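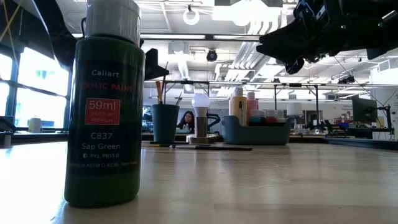

Do You Need a Craft Caddy? I Have My Doubts

Every spring somebody writes in to say that the secret to a happy paint table is a matching set of containers. A cup for this, a tray for that, all in one color, preferably teal. I have been painting at kitchen tables long enough to be suspicious of anything sold as a secret, so I spent the last stretch of March trying to live with the idea.

First, the tray. I will admit a shallow tray with handles is handy if you have to give the table back at dinnertime. You pick it up, you put it on top of the fridge, done. But a shallow tray was made for short things. The little jars with the colored lids sit in it fine, and you can find your pink by looking for the pink lid, assuming whoever used it last put the right lid back. Tall bottles are another story. The cream yellow and the pink stick up well over the sides, and a tall bottle in a low tray is one bumped elbow from lying down. The big sap green didn't make it into the tray at all.

About those bottles. The Caliart says 59ml, or 2 fl. oz., which sounds like plenty until you try to cover a canvas with it. It also gives you pigment codes on the label, PY1 and PB15:0 for the sap green. I wish more people read those. If you are replacing a color, match the codes and forget the name on the front. "Sap green" has meant a lot of different greens in my lifetime.

Then there is lighting. A small round lamp on a brass-colored stem is nice to look at. I would not mix a skin tone by it. Vinh Hồ swears that a warm bulb makes him braver with color, and I have seen the paintings, and I will leave that there. If you paint after supper, get the brightest plain light you own and point it at the work. Keep the pretty one for the shelf.

The cup is where I have the most to complain about. A cup full of brushes looks terrific in a catalog. Stood up wet with the bristles on top, though, a brush lets the water run down into the metal part, and sooner or later the glue goes and the head wobbles. Dry them flat on a rag and put them in the cup the next day. And please, brushes only. Once a cup will hold a pencil, it will hold the scissors, and after that a pen, and then you are reaching past a blade to get to your good round. 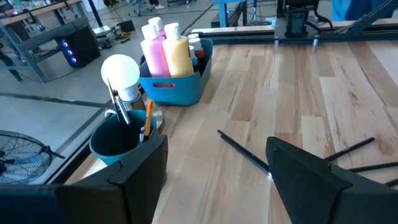

HALLWOOD PAINT & PAPER CLUB
Table Notes

While I'm at it, long black things should not be left lying on the table. They roll, and a bare butcher-block top has nothing on it to stop them. Quang Nông says a folded dish towel along the front edge fixes this, and for once I have no objection. It costs nothing and you already have one.

As for deep bins with a cutout handle in the front, they are all right for paper and rags. They are bad for paint. A bit of red showing through the hole tells you there is something red in there and that's about the extent of it. I have bought the same color twice that way.

So what would I spend money on? Less than the stores would like. The Politz catalog has 40 pages of organizers this year, and I went through the lot with a pencil and circled 3. One was a plain tray with tall sides. One was a metal canister, which I like because it wipes clean. The last was a bin, and I have since talked myself out of it.

If you own a matching set and love it, keep it, and bring it to the next table night so I can be proved wrong. Bring your own rag too. The club's rags are a disgrace.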